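Lornarano Community Help > Computers and Phones > Desktop repairs

Is cleaning off the old thermal paste really worth doing, or is it just something people say?

Posted by Tolland_Pete, Tue 13 October

I have an old desktop tower that I use for accounts and for playing CDs. It's been shutting itself off, mostly in the afternoons, and a man at the repair desk in Greltbridge told me the processor was cooking because the paste under the cooler had dried up. He wanted 40 pounds to take the cooler off, wipe everything, put new paste on and put it back.

I'm suspicious of this. The machine ran for years with whatever the factory put on it. I've read a page that says paste should be changed every year, another that says every five, and another that says never touch it. They can't all be right, and two of the three were selling paste. The same repair desk once told my sister she needed a new battery when what she needed was a new cable.

So, two things. Does dried paste make a computer switch itself off, or is this the computer version of having your brake fluid changed every time you go in? And if I do it myself, do I need the special cleaner? I've got a bottle of surgical spirit and some kitchen roll, and I'm not keen on buying a kit with a tiny wipe in it. The one I was shown was a Sturkari kit and the tube looked as if it held enough for a doll's house.

I have taken the side panel off before to put memory in, so I'm not frightened of it. I haven't had the cooler off.

D. Bakhtiari

You're right to be doubtful, but you're doubting the wrong bit. Paste does dry out, and an old machine with crumbly paste will run hotter than it should. What I'd question is how the man knew. Did he take the cooler off and look? Did he show you a temperature? If he did neither, he was guessing, and dust is a far more common cause than paste.

Before spending anything, shut the machine down, unplug it at the wall and take the side off. Look between the fan and the metal fins underneath it. In a machine that has sat on a carpet you'll often find a grey mat of fluff in there, thick enough to peel off in one piece. Hold the fan still with a finger and clean the fins with a soft brush and short puffs of air. Do the vents in the case too. Then put it back together and use it for a week. If it stops shutting off, you've saved your money.

Install a temperature reader while you're at it. There are free ones. Write down what it says with nothing running, and again after half an hour of your usual work. I don't trust anybody's opinion about heat, mine included, without a number next to it.

If it's still hot after that, then have the cooler off. Run the machine for ten minutes first so the old paste softens, shut down, pull the plug, undo the fixings a bit at a time in opposite corners, and twist the cooler gently before lifting. Don't yank it. On some boards the processor will come up stuck to the bottom of the cooler with its pins out, and that's an expensive noise.

As for cleaner, surgical spirit isn't what I'd choose. A lot of what is sold under that name has oils in it for the skin, and they leave a film. Isopropyl alcohol, as pure as you can get, costs very little from a chemist or online. Kitchen roll sheds bits. Use a coffee filter or a lint-free cloth. You don't need the kit. I have bought kits from Kaewmanee and from Sturkari and the wipes in both smelled exactly like the bottle on my shelf.

moorhen157

Never changed mine, never had a problem. It's a racket. Put it on its side with the lid off and point a desk fan at it.

Wend_in_the_Loft

I wouldn't follow the desk fan advice unless you want to hoover the thing out every fortnight, and it won't help anyway if the paste has gone.

I'd agree with Bakhtiari on most of it, though I'd be slower to blame dust when the machine is as old as yours sounds. I've had two from the same office. One was choked with fluff and the paste was fine. The other was clean as you like and the paste had turned to chalk. That's two machines, so don't build a theory on it, but it did put me off anyone who says it's "always" one or the other.

What I do when the cooler is off: leave the processor where it is, in its socket, with the lever down. There's no need to take it out to clean the top. Dab the alcohol on the cloth, never straight on to the metal, and wipe from the outer edge in towards the middle so you don't push the old stuff over the side and into the socket. Change to a clean bit of cloth each time. When the cloth comes away white, stop. Then do the underside of the cooler the same way, and give it a couple of minutes to dry off.
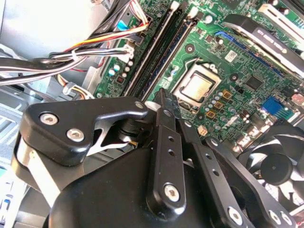
How much new paste should go on?

A blob the size of a small pea in the middle of the metal lid, and let the cooler spread it when you tighten it down. Larger processors want a bit more. I've tried the cross, the line and the credit-card method and could never measure a difference worth the trouble. Too much is messy and too little leaves bare patches at the corners, so if you must get it wrong, go slightly over.

Don't fall for the pricey tubes either. There was a long thread on here in August claiming some paste or other took 20 degrees off, and when pressed the poster admitted he'd cleaned the fan on the same day. Any ordinary non-conductive paste will do for accounts and CDs.

Last thing, plug the fan lead back in before you switch on. I've forgotten it, and the computer shut off in the same way as before, and I spent an evening blaming the paste.

Tolland_Pete

Thanks. I asked him on the phone and no, he hadn't looked. Will do the dust first and get a proper bottle of alcohol in case. Not doing the desk fan.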